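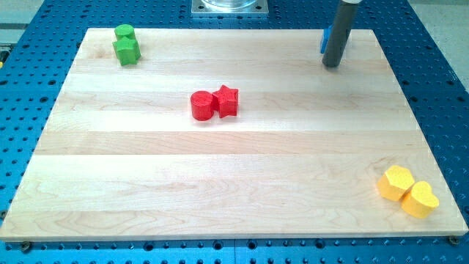

Every April the toy question comes back, and this year it came back with a price list attached. Merike Vasiliauskas forwarded me a flyer from a firm called Kenda, which would like our playgroups to buy a "color and form pairing program" for 400 dollars. Inside the carton you get painted blocks, a teacher's guide, a set of cards with the answers on them, and a login. I have read the guide twice. As far as I can make out, the program is this: take two blocks of the same color and put them together. A green cylinder standing up with a green star pushed against it, on a plain pale board, is lesson one and a good deal of lesson two, and I managed it without the login.

I want to be fair to Kenda, so let me say what the guide claims. It says that sorting by color "lays the groundwork for mathematical thinking." Maybe it does. I would like to know how anyone found out. There is a line about 2000 children having used the material, and I kept turning pages for the next line, the one that tells you what became of them compared with the children who had a shoebox of odd blocks from a yard sale. I never found it. Using a thing and getting something out of it are two separate matters, as anyone who has owned an exercise bike will know.

Saimi Lappalainen, who runs the morning group at the Brollham hall, thinks I am being a grouch. Her view is that the guide gives new helpers something to hold on to, and that a helper who has been told "start with pairs of one color, different shapes" will do better than one who tips the whole bin on the rug and hopes. I think she has a point about the bin. I have watched a bin being tipped. What I don't see is why that one sentence costs what it costs, and I have now printed it in this newsletter for free.

The shapes deserve a word, though, and the guide hardly gives them one. Color is the easy part for most kids past the age of two. Put a star and a cylinder side by side in the same green and plenty of them will call it a match and go get a snack. Ask whether the two are the same and you get a much better conversation. One has points. One rolls if you lay it down. One of them you can stack on without much trouble, and the other depends which way up you put it. Gülizar Dursun did this with her older group using whatever was in the cupboard, and she tells me they argued over the star until pickup time. The question was whether a star is still a star when you stand it on its side. I don't have the answer and I was glad not to be handed a card with one on it.

Then we get to the paint. The flyer says the blocks are "finished to a professional standard," a phrase that could be stamped on a garden gate. I wrote and asked what the paint was and whether it had been tested for children who put everything in their mouths. The reply thanked me for my interest in early learning. I wrote again. I'll print the second reply when there is one. In the meantime I'd say the same about these blocks as I'd say about secondhand ones: if you can't find out what is on them, keep them away from the babies, and if the color comes off on a damp cloth, keep them away from everybody.

I have kinder things to say about boards. A flat, light-colored board under the blocks makes more difference than most of what's in the carton. Blocks on a patterned rug get lost in the pattern and wobble besides. On a board the colors stand out, the cylinder stays up, and a child can see where the activity starts and stops. An old cutting board does fine if you scrub it and sand down any rough edge. Kenda's board is an extra, naturally. So is the tray that goes under it, and the bag the tray goes in.

A few of you have asked about the other set going around, the one sold under the name Wella. Inese Kuusk borrowed it from her sister-in-law and let her twins have it over a long wet week. Her report was short. The blocks are nice to hold, the box fell apart right away, and the poster that says what your child should be able to do by which birthday went straight into the recycling. I would have kept the poster to show you. I'm told it was very sure of itself. As for the Hutapea set, I have seen only the catalog, which promises 1000 combinations. I suppose any heap of blocks has that many combinations if you count like a catalog.

My own suggestion, for what it's worth to the people who hold the purse: don't buy any of it this spring. Go through the cupboards first. When Chiamaka Shehu cleared the back shelf at her place she found enough painted blocks for two tables, mostly red and green, with one mystery piece that may belong to a clock. Wash them, dry them properly, throw out anything split or splintery, and try the pairing game for a month. Let the kids make the pairs. Some will go by color and some by shape, and there's always one who pairs things by which are friends. Write down what happens, including the dull days. If at the end of it a helper can tell me something the children are missing that comes in a carton, I'll listen, and I'll read the guide a third time.

Saimi says she will take the other side in the next issue. She has asked for the same amount of space and I have said yes. If you have used any of these sets for longer than a week, please write to one of us and say what you saw, with the ages of the children, and whether you paid for the set yourself. That last part matters more than people like to think. I've noticed that the person who signed the check tends to see a lot of progress.

Blocks you don't want can be left in the crate by the coat hooks at the Brollham hall. No magnets, please, and no more jigsaws with the sky missing.

Home | Newsletter | Past Issues | Groups | Contact

2 comments | Share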